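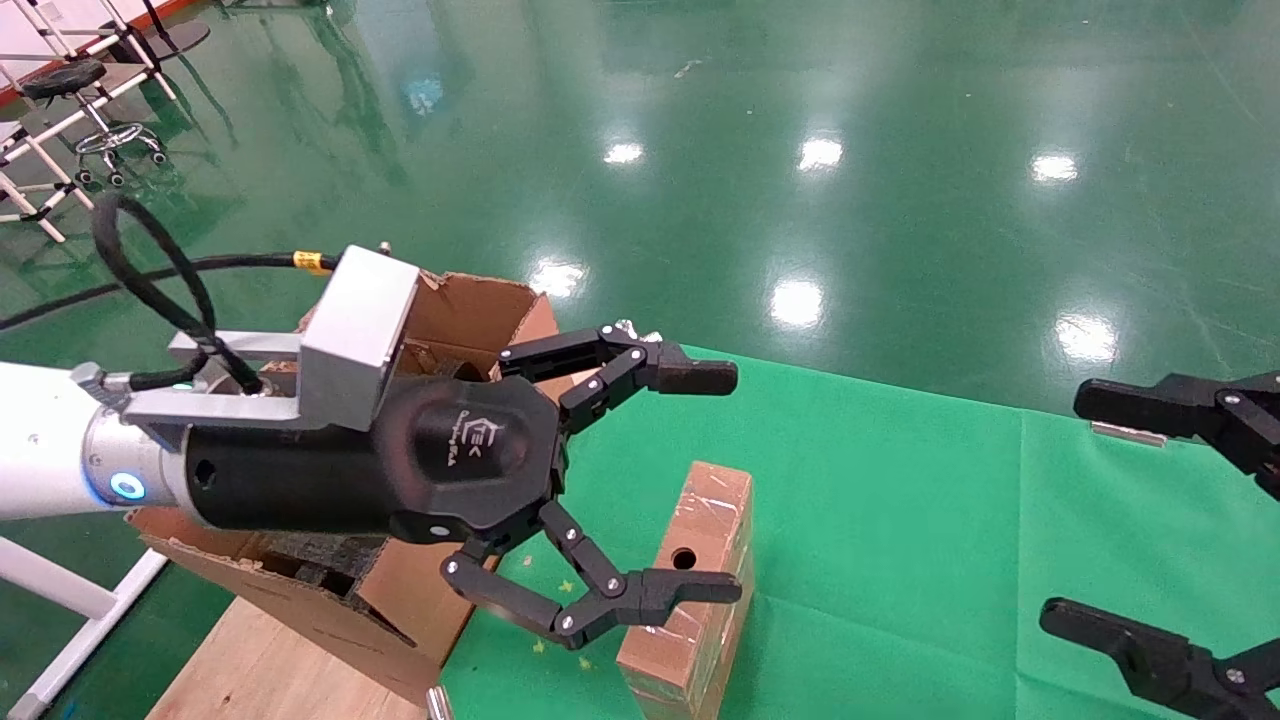

4. Unpacking and Checking the Blocks

Blocks ship in a single cardboard carton. Keep the carton until you have finished section 5.

4.1 Set the carton on a flat board or bench. Spread a cloth next to it for the blocks.

4.2 Cut the tape along the top seam. Set the blade to a depth of no more than 3 mm. A deeper cut can reach the blocks.

4.3 Fold all flaps outward. Torn flaps do not affect a return.

4.4 Lift out one block at a time, holding it by the long sides. Stand it on its narrow end with the hole near the top.

4.5 Check the hole. If there are splinters at the rim, sand lightly by hand.

4.6 Leave the brown tape on the block. Scuffs and shiny streaks on the tape are normal.

CAUTION: Do not hang anything from the hole until the block is fastened to the Zindeck rail. A loose block tips easily.

NOTE: If the tape has lifted at a corner, press it down and wait 8 hours before mounting. Do not use Oleo or any other oil finish over tape.

4.7 Put the corrugated packing back in the carton and fold the flaps in.

Missing or cracked blocks: write to Róisín Hanrahan, Parts Desk, Zindeck, within 11 days of delivery. Include the number on the packing slip.

Go to section 5, Mounting the Rail.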